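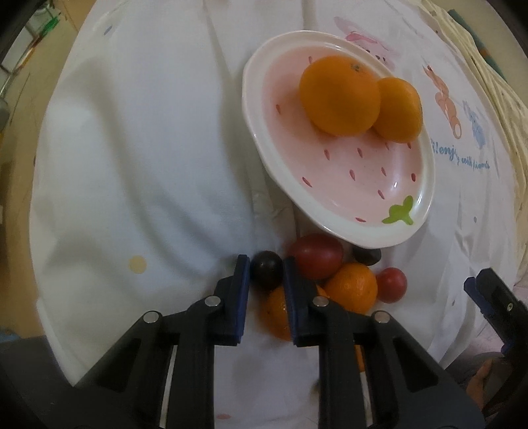
When should you write the rules for a demonstration task, before the first take or after you've seen a few?

Before the first take, on one page, and then expect to fix that page by lunch. Write down the start state, the end state, what counts as a mistake and who gets to change the wording. Everything else can wait.

I have been writing task sheets for hand-held gripper work at Irura for a while now and I've become a total nerd about it, so here comes a thread. Fruit sorting edition!

First rule on our sheet: name the end state so a stranger could check it. "Put the oranges on the plate" sounds fine until two people read it. All the oranges? Touching each other okay? Is an orange leaning on the rim on the plate or off it? We now write "every orange rests inside the rim, all other fruit stays on the cloth" and the arguments have mostly stopped.

Second: decide what a drop is. Ours says a drop is any time the fruit leaves both fingers before it touches its target. Let go too high and that's a drop, even if it lands perfectly. People hate this one for a day and then they get so gentle, it's lovely to watch.

Plums deserve their own line. They're smooth, they're dark, and they sit right up against tomatoes where you can hardly get a finger in. Our rule is that you may nudge a neighbor to make room, once, with closed jaws. Nudging with open jaws goes in the notes.

Oh, and tomatoes. Squeeze limit! We don't measure force on this setup, so the sheet says "no visible dent after release". Crude, but a reviewer can apply it the same way on a Sunday night as on any other shift.

Two-handed work needs a rule about who goes first. We say the hand nearer the target moves and the other one waits clear of the plate. You can swap roles between pieces, never during one. I borrowed that from the Vemon handling notes and it cut our clashes way down.

Clutter is good – please stop tidying. I used to space the fruit out nicely because it felt professional. The sheet now asks for a bunched start, pieces touching, at least one partly blocked by another. Real kitchens look like that.

Same goes for tableware and cloth. Patterned, plain, wrinkled, whatever you have. The only thing we ban is smoothing the cloth in the middle of a take. If it bunches up, finish the piece you're holding and stop there.

Numbers for the people who asked: 3,682 takes reviewed against the current sheet, 18 task types, and a batch size of 200 before anyone is allowed to propose a wording change. That last one matters a lot to me. Change a definition in the middle of a batch and you have two batches with one label.

Failed takes stay. All of them. Mark the moment, pick a reason from the list (slip, drop, wrong item, clash, other) and carry on. We had a stretch when people quietly redid the bad ones and the set looked gorgeous and taught us very little.

On reviewing: the person who did the take doesn't grade it. We also send a slice to a second reviewer without the first one's marks. When they disagree, we look at the sheet before we look at the person. Around half the time the wording is at fault, and usually it's one word. "Near" was a terrible word. "Near" is banned now.

Hands and fingers: keep your own off the fruit from start mark to end mark. If you have to reach in, end the take first. And wash the finger pads between sessions, tomato juice gets everywhere.

Someone asked how this compares with the Tsuchiya checklist. Theirs is longer and much better on resets, with a whole section on shuffling positions so you don't start from the same layout all afternoon. I've stolen it shamelessly. Ours is shorter on paper and easier to read with both hands full.

Next up is a version for Karkow, where they want soft fruit only. Peaches! I have no idea yet how to write a dent rule for a peach that came out of the bag with dents. If you have wording that works for you, please send it over, I'd love to try it in July.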